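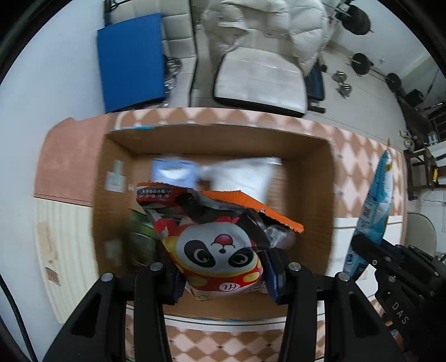
Packing task: snack bag held over the open carton, second gripper at right with another package.

Listar project: progress report to the Kunier fund
2025-06-25

Work package 2, handling rules and record keeping

The second draft of the handling rules is finished and has been in use at both sites, Pîrvu and Gatonine. It runs to 32 rules, down from 90 in the first draft. Most of those removed were repeats, or set a limit that operators could not check while holding a gripper.

The main changes are as follows.

Soft packaging. Bags are to be gripped on the sides, with the pads closed only as far as needed to lift. A bag that splits is taken out of use and the recording is kept, marked as a failed attempt. The first draft had such recordings deleted, which made the results look better than they were.

Table and surroundings. Patterned cloths and ordinary furniture are allowed. Walkways must be clear before a session starts, and cables must not cross the place where the operator stands.

Two grippers. Only one may be inside the carton at a time. The other waits outside the rim — with or without an item in it — until the first has withdrawn.

Privacy. Letters, screens and family photographs are removed or covered before recording. Consent forms are now signed per room and not per building.

We checked some 500 recordings against the new rules. The most common fault was a missing entry for the pad check at the start of a session. Gatonine has moved this to the top of the log sheet. Pîrvu still uses the old sheet and will change over when the present stock is used up.

Not yet done: the rule on glass and opened food. The two sites disagree on whether opened food should be allowed at all, and we have left it out of the draft for now.

Spending on this package is within budget. We ask the fund to agree to move the outside review to August, so that the missing rule can be included.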